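# illby-lights

I started this repo because the light schedule for the Illby building lived in one spreadsheet on one laptop, and that laptop was getting old. The building went up in 1988 and most of the original fixtures were still hanging when I did the survey, so there's a lot of weird stuff in here (sorry in advance to anyone who has to read the ballast column).

## What's in it

- `fixtures.csv` -- 218 rows, one per fixture, with location, mounting height, lamp type and wattage
- `circuits.csv` -- which breaker feeds what, over 17 circuits
- `swap.py` -- takes both files and prints a replacement list, sorted by circuit

You run it like this:

```
python swap.py fixtures.csv circuits.csv --out list.csv
```

It wants Python 3 and nothing else. I kept it that way on purpose! 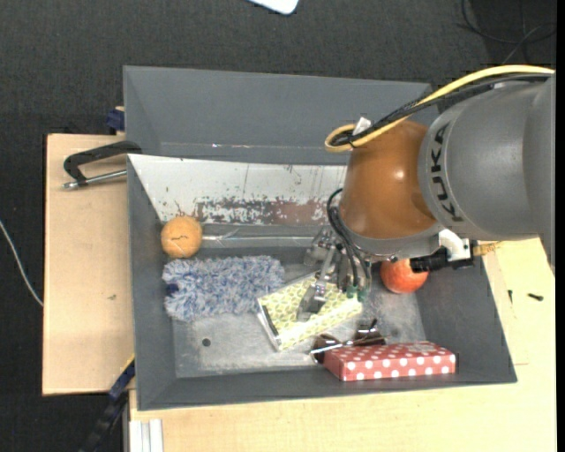
Heights are in feet, measured from the finished floor to the bottom of the fixture. Evdokia Petridis went up on the lift and did the aisles, and I did the offices and the loading dock. If a height is blank, it means we couldn't get a clean reading, so please don't fill it in from the old drawings. The drawings are wrong in at least 2 places that I know of.

## Stuff that will trip you up

Circuit 9 feeds the dock *and* the back stairs. I know, I know. Emergency fixtures have an `E` in the `type` column and `swap.py` skips them unless you pass `--emergency`.

Wattage is for the lamp only, so ballast losses aren't in there. Trinidad Calimlim has a branch that adds them -- I'll merge it once I've checked the dimmable ones.

## Fixes

Open an issue with the fixture ID and what you saw. Pull requests are great too, just keep one circuit per commit.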